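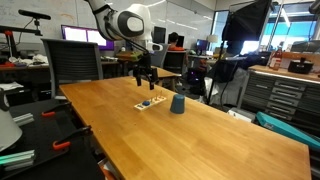
Malcolm Goodall wrote: The stuff is linseed oil with a nice label on it, and I'd want to see it sit under a hot casserole before I gave anyone 17 dollars for a little jar.

Food-safe tabletop oils — is any of it real?
Posted in June by gatelegged

I'm quoting Malcolm from the shellac thread because he said what I've been thinking and I didn't want to drag that one off course.

The top in question is a pale wood that has gone honey-orange, lots of visible grain, a few small dark marks. I want to refinish the kitchen table at home to look the same and I've been reading up on oils for three evenings. I now know less than when I started. Samitz says their table oil is "fully food safe." Zurnico says theirs is food safe "once cured" and then doesn't say how long curing takes. The guy at Calloway says everything is food safe once it's dry and I should just use poly.

So what does food safe mean on a can? Who checks it? And does an oil finish hold up to a family that eats at the table every day, or is that only for people who dust it and look at it?

----

ridgeline_pete

It means whatever the person writing the label wanted it to mean. Most clear finishes are fine to eat off once they've fully cured. The trouble is the word "fully." Oil that feels dry to your hand can go on hardening for weeks underneath. I've had boiled linseed stay a bit soft in a damp garage for a whole month.

If you want a finish you can forget about, the Calloway guy gave you good advice. You won't like hearing it.

----

mrs_tallow

I don't agree with Pete. Poly on a kitchen table looks great until the first deep scratch, then you've got water getting under the film and a white patch you can't fix without stripping the whole top. With oil you rub the bad spot with a fine pad, wipe more oil on, and go to bed.

My table has had nothing on it but oil since my kids were in high chairs. Crayons, syrup, a science project I'd prefer not to talk about. It has marks. I like them fine.

----

gatelegged

mrs_tallow, which oil? And did you buy it for any reason other than the label?

I'm not trying to be rude. I just notice that everyone who likes an oil likes the one they already had.

----

mrs_tallow

Plain tung oil, cut with citrus solvent for the first coats. I bought it because my uncle had half a can left over. So no, there was no research, you've got me there. It took forever to dry and the kitchen smelled like an orange grove with a hint of old fish.

----

Malcolm Goodall

Since I've been quoted I'd better back it up, or at least say what I did.

I bought the Samitz jar last winter. Sixteen ounces would be fair for that money and this was a good deal less. I cut one maple board into two halves, sanded both to 220, and put Samitz on one and hardware store boiled linseed on the other. Same number of coats, same shelf, same rags. Then I put a wet glass on each overnight, a coffee mug straight from the pot, and a slice of lemon face down.

Both got a ring from the glass. Both got a pale spot from the lemon. The mug left a faint mark on the linseed half and a slightly fainter one on the Samitz half, and if you'd swapped them while I was out of the room I don't think I'd have known.

I don't claim that's science. It's one board. But the jar says "resists water, heat and acid" and what I saw was a finish that resists them about as much as you'd expect from oil.

----

hobnail

Malcolm how long did you let it cure before the lemon? Because you've left that out and it's the whole argument. Hardwax oils need time. If you tested at a week you tested wet finish.

----

Malcolm Goodall

Twelve days. The jar says "ready for use in 12 hours," so I thought I was being generous.

----

hobnail

Ready for use means you can put a plate on it. It doesn't mean lemon juice overnight. I've used Samitz on two desks and a bench and I've got no complaints at all. You also have to buff off the extra, and I mean really buff it, till you think you've taken it all off. People leave it thick because they paid a lot for it, then it goes gummy and they say it's junk.

----

ridgeline_pete

Two desks and a bench, none of which anyone eats spaghetti on.

I'd also like to know why a product that costs that much has such vague directions. If twelve hours isn't long enough to resist anything, put the real number on the jar.

----

hobnail

It IS in the leaflet. Second side, near the bottom. I'll grant you the print is tiny.

----

gatelegged

I went and looked at the reviews on the Samitz page after reading all this. There are 921 of them and I read far too many. Nearly every one was written the same weekend the person put it on. "Went on like a dream, beautiful color." Well sure. Everything is a beautiful color the day you wipe oil on it. Water is a beautiful color the day you wipe it on. I wanted somebody to come back after two Thanksgivings and I found a handful, and they were split.

One of the unhappy ones said the company told him he should be re-oiling every season. That isn't on the front of the jar either.

----

Binport_Joan

That's the part that bugs me about all of these. "Low maintenance" and "re-oil every season" can't both be true. I've got a big dining table and re-oiling it means clearing it, washing it, letting it dry, light sanding, oil, wait, buff, wait, and telling everybody to eat on the couch for two days. I did it faithfully for a year. Then I skipped one. Then I skipped all of them, and the table looks the same as it did.

So either the oil is better than they say or the maintenance schedule is there to sell jars. I lean toward the second.

----

mrs_tallow

Joan, I do mine when water stops beading up near the chairs. Could be a year, could be longer. The end where nobody sits is still fine from ages ago.

On the color question, gatelegged, be careful. You said you want that honey-orange. Don't expect the oil to get you there in one go. A lot of that color is the wood itself and age. Pine and cherry will both go that way with light. Maple will go yellow and stop. What's your table made of?

----

gatelegged

The seller said birch. I don't fully trust the seller.

----

ridgeline_pete

Turn it over and look at the underside where there's no finish, and look at the end grain. If you post a clear close-up of both in the wood ID section they'll tell you in an hour and then fight about it until Christmas.

If it is birch, linseed will pull it orange faster than tung will. Some people hate that about linseed. Sounds like you'd count it as a plus. Test on the underside first, and give the test patch a couple of weeks near a window.

----

hobnail

And please, whoever is reading this later, lay your oily rags out flat outside to dry. Don't ball them up in the trash. Linseed rags can heat up by themselves and catch fire. I don't care which side of the Samitz thing you're on.

----

Binport_Joan

Seconding the rags. Or soak them in a metal can of water with a lid.

Has anyone used the Zurnico? It's the only one our store carries and I'd like to hear from someone who paid for it with their own money.

----

plumbbob_lee

I did, on a hallway bench and a small table. It's softer than what you're all describing — more wax in it, I'd guess. Looks lovely. A cold drink will mark it in the time it takes to drink it. The marks mostly faded on the bench and mostly didn't on the table, and I put both on the same afternoon from the same can, so explain that one to me.

I wouldn't put it where people eat. I asked the company how long "once cured" was and got a very friendly reply that didn't have a number in it.

----

Malcolm Goodall

To be fair to hobnail, I've still got the board and it's had months now. I redid the lemon and the wet glass last night on clean parts of both halves. The water ring is gone on both, or near enough. The lemon spot came back on both, fainter than the first time. So curing time does matter and I should have said so up front.

Still can't tell the two halves apart, though. I asked my wife, who had no idea which was which, and she picked the linseed as the expensive one.

----

hobnail

I'll take the half apology.

----

gatelegged

OK, here's where I am. Underside test this weekend with boiled linseed on one patch and tung on the other, both next to the window. I'm leaving the Samitz on the shelf unless one of you wants to mail me the bottom inch of a jar. I still don't know who checks "food safe" and I notice that after all this none of you do either.

----

ridgeline_pete

The ingredients have to be ones that are allowed to touch food, as far as I understand it. Whether anyone tests the finished coat on the finished table, I've never seen a word about that. If somebody here knows for certain, post a link and not your opinion.

----

mrs_tallow

Use thin coats. Thinner than that. And take a picture of the patches the first day, you won't remember what the color was.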